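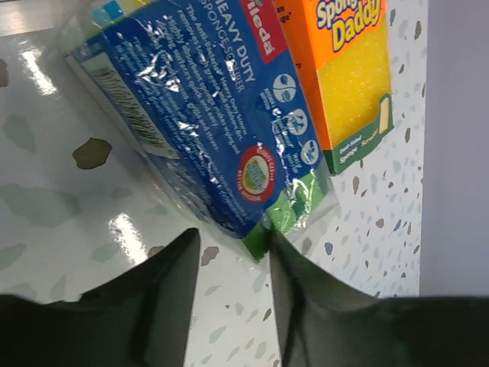
Wrist camera view at the Davthorpe open day: a Vileda sponge scourer pack at the fingertips, with Sponge Daddy behind it.

Samier Two-Finger Handling Cell
Product page and open day notes
Updated 8 May 2023

The Samier cell is a bench-mounted robot arm with a two-finger gripper and a small camera at the wrist. It is built for picking retail goods in mixed packaging: film wraps, card sleeves, pouches and part-open packs. Zosis designs and assembles it at Davthorpe, and visitors can see it running at our open days.

What visitors see

The demonstration uses ordinary store items. Household cleaning goods make up most of the set, bought off the shelf and used as they come. The Vileda heavy duty scourer is a good test of the camera. The wrap is clear and glossy, it runs past the label into a crinkled flap, and it throws white highlights across the print. The barcode sits on a pale panel at the side of the label. The Sponge Daddy pack is a different problem, as part of the sponge is exposed below the logo and the gripper may be asked to close on either surface.

We run the demonstration on a speckled terrazzo pattern. Plain white benches make any vision system look good. A pattern with green, brown and blue-gray chips in it is closer to the counters and floors our customers have, and the software has to separate the goods from the background.

Each session follows the same order:

1. A short talk on the arm, the gripper and the safety stop.
2. Single items, placed by staff.
3. Mixed items, placed by visitors, touching or overlapping if they wish.
4. Questions at the bench, with the wrist camera view on the monitor.

Visitors are welcome to bring a product of their own. Please keep it under 2 kg and leave glass at home. Open bottles and aerosols are not allowed in the demonstration room.

How the gripper works

The two fingers are dark, blunt at the tip and wider toward the base. They close together and stop on contact force, which is set per item in the job file. Soft goods such as sponges use the low setting. Boxed goods use the standard setting. The operator can change the setting between picks without restarting the job.

The camera is fixed to the wrist, so it moves with the gripper and keeps the fingertips in view. Operators tell us this is the view they leave on screen most of the day. Items close to the camera can run past the top of the picture, and the software handles this by taking a second look from higher up before it commits to a grip.

Small print on film wraps is often unreadable under glare. The cell does not need to read it. Items are matched on overall label layout and color, and on the barcode where the angle allows. If there is no match, the item is set aside for a person to check — it is never guessed.

What is in the box

Arm, gripper and wrist camera, assembled and tested
Control unit with 12 stored job slots
Safety stop and cable, 2 m
One spare pair of fingers
Printed setup guide
Parts list, order code 1251

The bench, monitor and light guard are sold separately. The finger set can be ordered alone under code 134.

Setup and care

Two people should lift the arm onto the bench. Bolt it down before connecting power. The first calibration is done with the card supplied and should be repeated whenever the camera has been removed.

Wipe the fingertips with a dry cloth at the end of each shift. Residue from labels and tape builds up there and will change the grip. Do not use solvent. Clean the camera window with a lens cloth only.

Overhead lights make bright streaks on polished surfaces. The cell will work with them, but moving the bench or fitting the light guard gives fewer second looks and a faster cycle.

Known limits

Clear pouches with no label are not supported. Very thin card lying flat on the bench can be missed. Loose flaps of film are sometimes taken as part of the product, in which case the grip point may fall too near the end of the pack. An update to the grip planner, named Layug, is in testing and deals with this last point. It will be sent free to all owners when ready.

Visits and orders

The next open day at Davthorpe is in September. Places are limited by the size of the room, so please book through the contact form. Group visits for schools and trade buyers can be arranged at other times.

Rommel Sarmiento runs the demonstrations and answers technical questions on the Samier cell. Send him the dimensions and a photo of your product before you visit and he will have a job file ready to try.

Lead time and current price are given on request.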